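Chapter 4
Seams, Shapes and Why Your Clothes Fit the Way They Do

Before you read any further, go and get a top out of your closet. I mean it. Any top will do, as long as it has sleeves and you don't mind turning it inside out. I've taught beginning sewing in Lomstead for 19 years, and I still start this unit by making everybody lay a garment flat on the biggest surface they can find and stare at it for a while. A bed is perfect. A floor is fine if you don't have a dog.

In Chapter 3 we talked about fabric as if it were a flat thing, and so it is, right up until you try to put it on a person. People are round. We have shoulders that slope, arms that swing forward, and waists that go in (or out, in my case). Everything in this chapter comes from that one awkward fact. Patternmakers have been wrestling with it for a very long time, and their answer is nearly always a seam, a fold or a bit of stretch.

So, lay your top down with the sleeves out to the sides and look at the outline. Is it a straight box, or does it get wider toward the hem? Do the sleeves stick straight out, or do they want to angle down? A sleeve that wants to lie down by the body was usually cut with a tall cap — that's the curved hump at the top of the sleeve piece — and it will look smooth when your arms hang at your sides. A sleeve with a shallow cap lets you reach for the top shelf, and you pay for it with extra cloth bunching at the underarm. Neither one is a mistake. They're two different bargains.

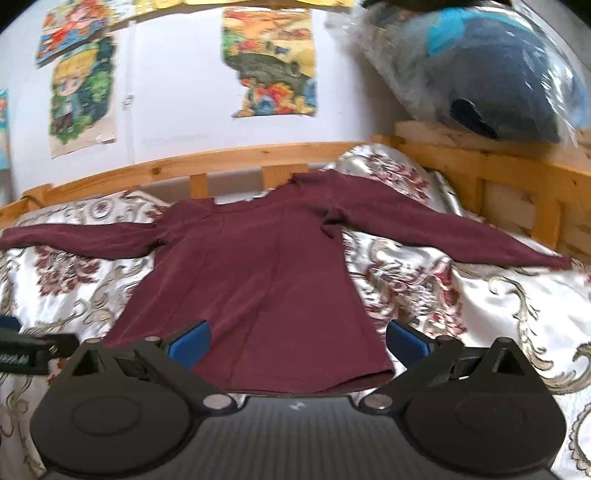 4.1 Finding the seams

Now look for the lines. Side seams are easy, they're at the sides. What you're hunting for are the long ones that run up and down through the body of the garment. Lots of tops don't have any. When they're there, they are doing the shaping that a dart would otherwise do, and they do it more quietly. Run your finger along one and notice whether it's straight or curved. A curve means somebody took fabric away in one place and left it in another.

My first real lesson in this came from a secondhand blouse I bought at Butt, the little market town where I was renting a room. I loved that blouse. I wore it until the elbows went, and then I took it apart with a seam ripper at the kitchen table, thinking I'd trace the pieces and make myself another one. I was expecting a front, a back and two sleeves. I got so many odd, curvy slivers that I had to number them in chalk, and I still sewed one in upside down! The copy never fit. But I learned more from that one evening than from any pattern I'd bought.

You'll meet three words over and over from here on, so let's get them out of the way.

Ease is the room between you and your clothes. A coat has lots of it. A leotard has less than none.

Flare is width added toward the bottom of a piece. It can come from the side seams, from the panel seams, or from both at once, and it hangs much better when it comes from both.

Grain you already know from Chapter 3, but it's back, because each panel has its own. Cut one panel off grain and it will twist on the body no matter how neatly you sew it.

4.2 Flat is a starting point

A garment laid flat will wrinkle in places where it would be perfectly smooth on a body, and beginners worry about this far too much. Don't press those wrinkles into submission. Smooth the cloth gently with your palms, working from the middle out, and leave the rest alone. If you tug at a hem to make it lie down, you'll stretch it, and your measurements will be off by more than the wrinkle ever was. 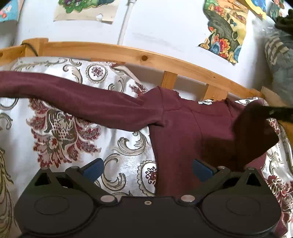
Figure 4.2. A long-sleeved top spread on a bed.

When I measure a flat garment I write down the chest first, straight across from underarm to underarm, and then I double it. A chest of 50 centimeters flat gives you 100 around. Then the hem, doubled the same way. Take one number from the other and you know how much flare you've got to play with. Length comes last, from the highest point of the shoulder to the lowest point of the hem, and please use a tape that hasn't been stretched by your kids.

You'll need those numbers for the Kerov blouse, our project for this chapter, so copy them onto the inside cover of your notebook. We'll begin with the back panels.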